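July
By Jintana Rungrueang, Home Collections Desk, Fodthorpe Library

Caring for books and keepsakes at home

Residents often ask the Home Collections Desk how to look after books, ticket stubs, programs and postcards without special equipment. The following advice covers the questions received most often. It applies to ordinary household collections. Items of high value or in very poor condition should be shown to a conservator before any work is done.

Shelving

Books should stand upright, close enough to support one another and loose enough that a volume can be removed without force. Large or heavy books are better stored flat, in stacks of no more than three. Leave a small gap between the books and the back of the shelf. Bookcases should not be placed against an outside wall that feels damp in winter, nor above a radiator. Direct sunlight fades cloth spines quickly, and a thin curtain will slow the damage considerably.

To remove a book, push back the volumes on either side and grip it by the middle of the spine. Pulling at the top edge is the usual cause of torn headcaps.

Dusting

Dust shelves one at a time. Take the books down, hold each one firmly closed and brush the top edge away from the spine with a soft, dry paintbrush. A clean shaving brush also serves. Do not use spray polish near books. Shelves that have been washed must be fully dry before anything is returned to them, and it is sensible to leave them overnight.

Musty odors

A musty book may be placed, standing with its pages slightly fanned, inside a large lidded box with an open dish of baking soda. The powder must not touch the book. Leave the box closed for five days, then check. Stubborn cases may need a second round. If there is fuzzy growth on the cover or pages, seal the book in a bag and keep it apart from the rest until advice has been obtained.

Stickers and price labels

Labels on glossy jackets can often be loosened with a hair dryer on its lowest setting, held well away from the surface. Lift one corner with a fingernail and peel slowly, keeping the label close to the jacket. Labels on bare paper or cloth are best left alone – the surface usually comes away with them.

Tickets, programs and postcards

Paper keepsakes should be kept in acid-free envelopes or in albums with photo corners. Household tape, rubber bands and metal paper clips will stain or mark paper in time. Write the place and year on the envelope in pencil before the item goes in. Anong Somboon of the Gastberg branch recommends filing by year and then by place, an arrangement that remains workable for collections of up to 1,000 pieces. A simple notebook, kept in the same box, is sufficient as an index.

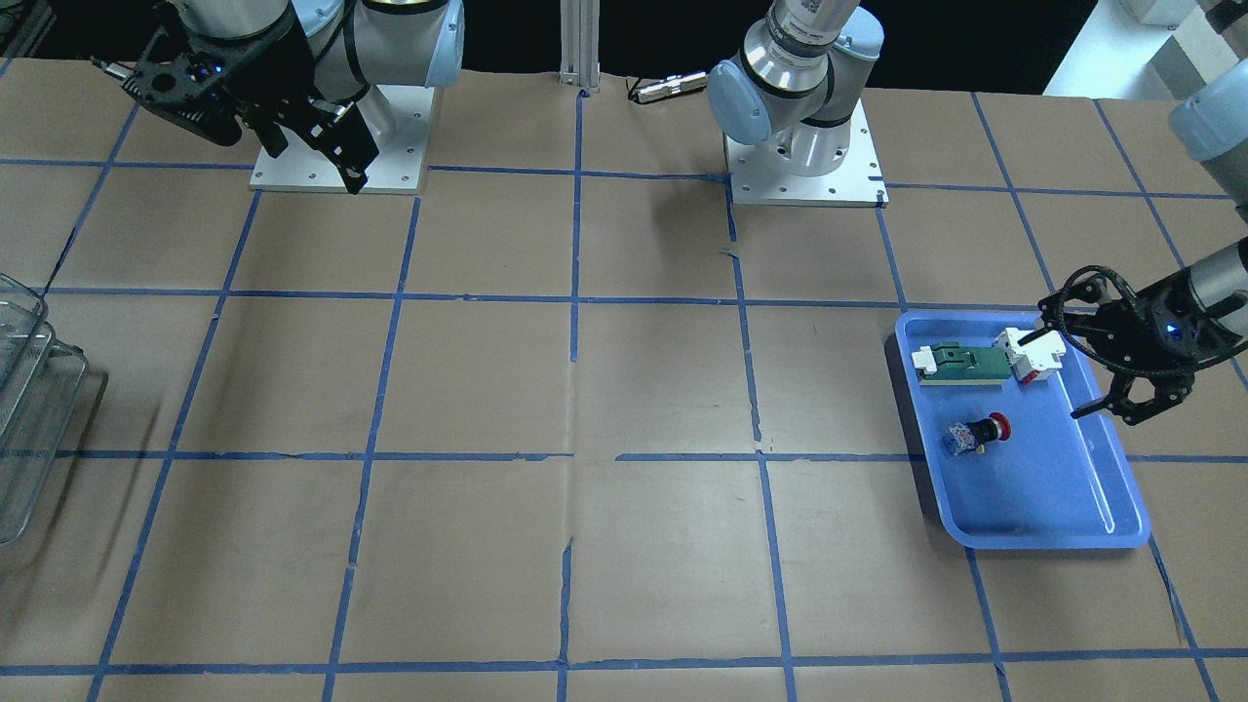

Sorting a mixed box of papers is best done in a single session on a large, clear surface. Wash and dry the hands first, and keep drinks in another room. Covering the tabletop in brown kraft paper protects the finish, and lines of blue painter's tape laid across the paper in a grid divide it into roughly square cells, so that each year or place may be given a cell of its own. Keepsakes should rest inside the lines, clear of the tape. Pencil the heading for each group on a loose slip of paper and move the slip into the envelope with its contents when the sorting is finished.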